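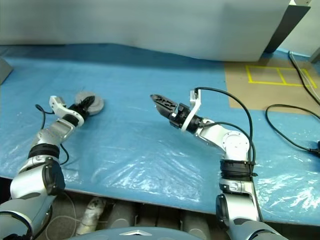
Lucian Iordache wrote in his reply to the questionnaire that he had stopped trying to pull the sheet flat. It went back to its folds overnight, he said, and taping the corners only moved the wrinkles toward the middle.

4.2 Wrinkling and replacement of plastic covers

Complaints of this kind were the most common in the written answers. Of the 167 people who returned the form, 66 named wrinkling as the main fault of the cover on their table. Tearing came second and staining third. Few respondents mentioned cost, although the question about price was placed directly before the one about faults.

Figure 4. Translucent plastic sheet laid over blue material on a table. The sheet is wrinkled.

We use "cover" for any loose layer put over a tabletop and not glued to it. Most of the covers reported to us were a single layer. Two-layer arrangements, with a clear or translucent sheet on top of a colored one (Figure 4), were less common, and the people who used them gave different accounts of why. Respondents at Wakmont said the lower layer made small parts easier to find. At Grilturham the lower layer was already on the tables when the current tenants moved in, and the plastic was added later to keep glue off it.

The two-layer covers were rated worse for writing and cutting and better for cleaning. Writing on paper over a fold was described as annoying by nearly everyone who did it. Gun-woo Cha kept a clipboard at his place for this purpose and did not think of it as a problem with the table.

Replacement followed no fixed schedule at either site. The Wakmont purchase records, which begin in 2008, show sheet being bought in large rolls at uneven intervals, with a gap of more than 695 days in one case. Staff could not say whether the covers had lasted that long or whether older stock had been used up. Grilturham bought precut sheets and changed them each January, but individual tables were also changed on request and those changes were not written down.

Storage had some effect on the answers. Sheet kept on a roll was said to curl at the ends, and sheet kept folded held its creases. We did not measure either one. A respondent who had worked at both sites preferred the roll - the curl could be tucked under the table edge, while a crease across the work area stayed where it was.

The form did not ask how thick the sheet was, and only a few people gave a figure without being asked. Comparisons between the sites should be read with this in mind. Thickness is taken up again in Section 5, together with the answers on noise and glare.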